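Do microfibre cloths deserve the fuss?

Posted September 2025 in Household, Grumbling

I said in June that I would write about cleaning cloths and several of you asked me not to. Too late. I have been reading the claims on the packets and I have opinions.
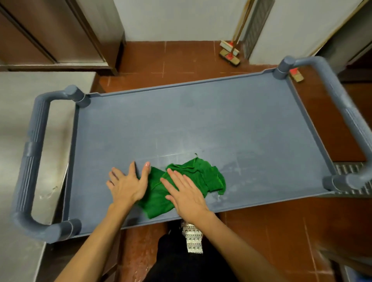
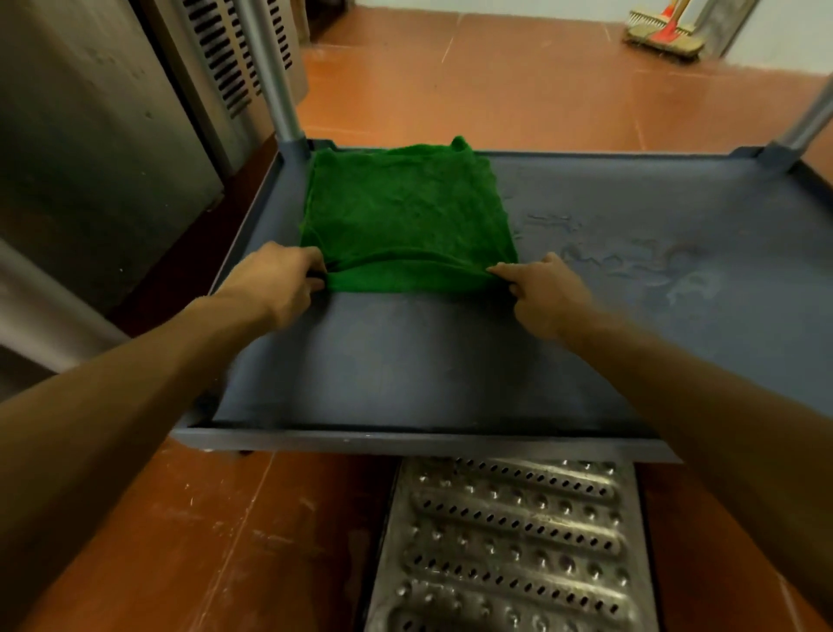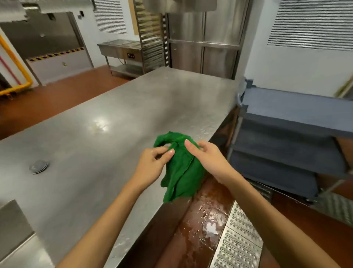
Green cloth, two hands, all three times.

My quarrel is with the word "miracle". It was on the packet of Wokik cloths I bought in the spring, and it was on the leaflet inside as well, next to a drawing of a smiling drop of water. The leaflet says you can throw away every spray you own. I don't own many sprays, but I kept them. Microfibre is plastic thread split very fine, and it picks up grease and dust better than an old vest does. I accept that much. But take the steel table up there with the green cloth bunched over its near edge: it has smudges and water spots on it, and steel will show you every one of them whatever you wipe it with. My own draining board is steel and I have been at war with it since we moved to Ullthorpe. The miracle cloth leaves a bloom on it. So does the cheap cloth. A bit of torn cotton sheet, used last and used dry, leaves less, and it came free with a sheet I had put my foot through.

Then there's the colour business. Green for this, red for that, blue for something else. In big kitchens and hospitals I can see the sense, with lots of people sharing one cupboard. At home it means I have bought a pack of four colours and use two, and the yellow ones sit in the drawer looking new. Cyprian Brzozowska, who I used to share a house with and who reads this blog mainly to disagree with it, wrote to tell me that I'm the problem and that a rule only works if you follow it. He keeps his on labelled hooks. I've seen the hooks. The one marked "bathroom" had a tea towel on it.

The washing is what really gets my back up. The packet says the cloths are good for 700 washes. Who washed one 700 times? If I did mine once a week that would take me past thirteen years, and I would like to meet the person who stood by the machine. It then says no fabric softener, no high heat, no tumble dryer on the hot setting, and don't wash with cotton or they'll pick up fluff. So these hard-wearing things need a wash of their own, on their own setting, and I am meant to believe I'm saving money. I did one with the towels to see. It came out looking like Trevor, my sister's dog, after he's been under the sofa.

I know about the fibres that come off in the wash too. I've read enough arguments on that to be wary of anybody with a single number to wave about, and a company selling a filter bag will always have a number. I still find it odd that the word "eco" gets printed on a square of polyester. If it means fewer paper towels, say so on the packet. I did stop buying kitchen roll for a while, then started again because of bacon.

What do I use, then? Mostly microfibre, annoyingly. It is good on the hob and very good on the inside of the car windscreen, where I have never got anything else to work. For glass indoors I'm back to newspaper, though there is less newspaper in the house than there used to be – Roman Piątek next door passes me his when he's done with the crossword. Floors get a string mop. Dusting gets whatever is nearest, and on bad days that's my sleeve.

I had 17 cloths in the drawer when I turned it out to write this, nearly all of them grey at the edges, and I couldn't tell you which were Wokik and which came from the market. That seems to me a fair test of the brand. If anyone has a pair from Tratmont, the ones with the stitched border that cost twice as much, let me know whether the border does anything. I suspect it is a border.

Next time, descaler. You can't stop me.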